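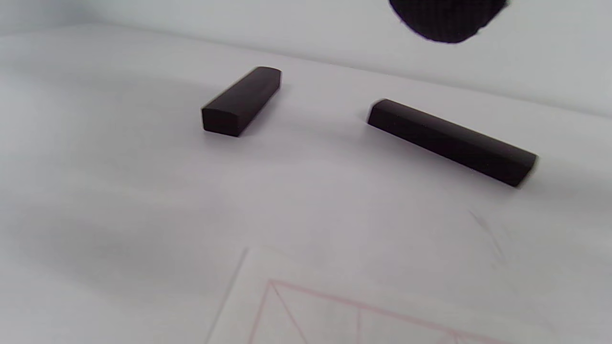
Korner Talks: the brush lettering teacher on Imthorpe Road

Posted 2018-05-31

I was early, so of course she was on the phone, and I got a good ten minutes to nose around her table before we'd even said hello. It's a white table against a pale gray wall and I loved it right away. My own desk has mail on it from two winters ago!

She has been teaching Chinese calligraphy in Imthorpe for six years, mostly to grown-ups who have never held a brush, and she'd agreed to talk to me for Korner on one condition. "No questions about inner peace," she said when she got off the phone. "Everybody wants me to say it's relaxing. My beginners are not relaxed. They hold their breath and then they have to sit down."

So I asked about the paperweights instead, mainly because I'd been picking them up. They come as a pair, two black bars, and she had a lot more to say about them than I expected (I filled two pages of my notebook on paperweights alone, and I'm not sorry).

"People spend all their money on the brush," she told me. "Then they hold the paper down with their phone. And the phone rings! I make everybody get weights before they get a second brush. Any weights. I used two cans of tuna when I was a student."

How do you place them? She shrugged at that one. One at each end for a long strip, she said, and then you move them as you go. "If the weight is where your hand wants to be, move the weight. I see people bending their wrist to get past it, like there's a dog asleep there and they don't want to wake it up."

The paper was my next question. I'd figured serious people used plain sheets, and that the grids were a kids' thing. She laughed at me, pretty kindly.

"I still use the grid every morning. It's called a rice grid, because the lines make the shape of the character for rice. You have the square, and then lines going through it, and the diagonals. You look at where a stroke starts, and where it crosses. Without the lines you think your character is in the middle. Then you put it on the wall and it's sliding off to the left like it wants to go home."
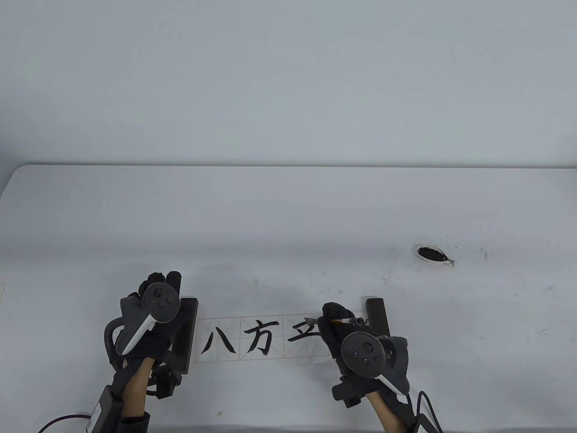

Brush at the right end of the strip, with a paperweight at each end of the paper.

She buys her strips from Chuensuk, a little stationery place two bus stops away, and she gets them in bundles of 40. I asked how long a bundle lasts and she made a face. "With a class? One evening. With me, it depends on my mood." She keeps the bad sheets too. There's a box of them under the stairs, and last year, when she moved apartments, her nephew sat down and numbered the lot for something to do. He got to 2,587. She hasn't thrown any of them out.

I wanted to know about the brush hand, because mine cramps up after one birthday card. What does she tell people?

"Stop choking it. It's a piece of wood with hair on the end, it can't run away. Hold it up straight, put your fingers where they're comfortable, and use your whole arm for the big strokes. And look at your other hand! The other hand is always doing something funny. It's a fist, or it's hiding under the table. Put it flat, next to the paper, and leave it there."

I tried this. She gave me a spare strip and I did the horizontal stroke, the one that means "one," over and over, and my left hand kept creeping up into a claw all by itself. My strokes looked like dog bones. "Those are good bones," she said, and moved my elbow out about an inch, and the next one was a bit less of a bone.

We got talking about ink after that (she likes the bottled kind for class and grinds her own on Sundays), and then about her oldest student, who started at 59 and now does all the New Year banners for the building, and then for some reason about noodles. I've left out the noodles. If you want the noodle place, write to me.

I did ask what she'd tell someone who wants to start this weekend with not much cash. She thought about it longer than any other question.

"One medium brush. Not the tiny one, everyone buys the tiny one. A bottle of ink. Grid paper, the big squares. Something heavy for each end. Then do one stroke for a week. People hate that part. They want to write their name on the first day, and I let them, I'm not mean. But then it's back to the one stroke."

Her next beginner class starts in June and runs on Drudeo, the sign-up site the library uses, so look for it there. It fills up fast. Bring an apron or a shirt you don't love. I wore a white one, and there's a spot on the cuff now that I've washed three times.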